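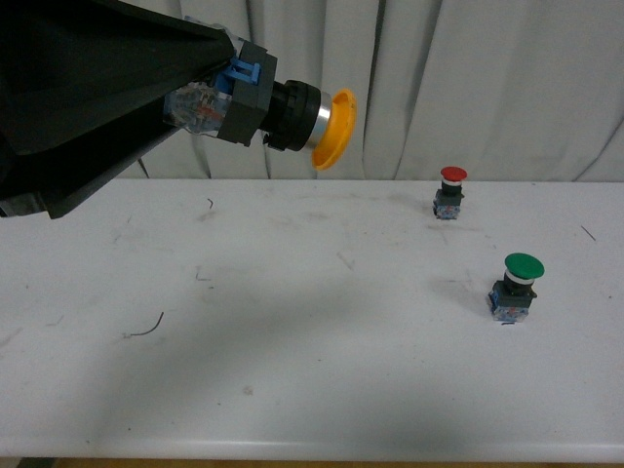 The big yellow button, up close.

I called the woman who runs the Pluvley trivia night because I wanted to know how anybody keeps a pub quiz going for 15 years. She laughed for a good while before she answered. "Stubbornness! And the Ashby lets us have the back room for nothing."

She writes every question herself, at her kitchen table, usually after 10 at night with the radio on. The shoebox holds 1,226 cards now (she has a spreadsheet too, but she doesn't trust it).
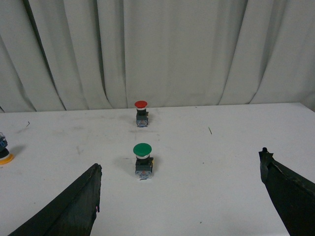 Her worst night was the cheese round. "I had Brindard down as a cheese, and it's a village," she told me, still wincing. "Two tables nearly walked out." She's fussier now about checking, and fussier about fairness as well, so the fastest-finger round is played on push buttons set out on a plain white table, and she won't hear of people yelling out answers. I told her I'd be terrible at it. "Everyone is in January," she said.

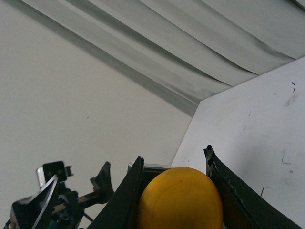

Yellow ball, up close.

Next she's taking the quiz to Tevitora, where the hall seats 600. Is she nervous? "Only about the microphone. I've got a voice like a goose."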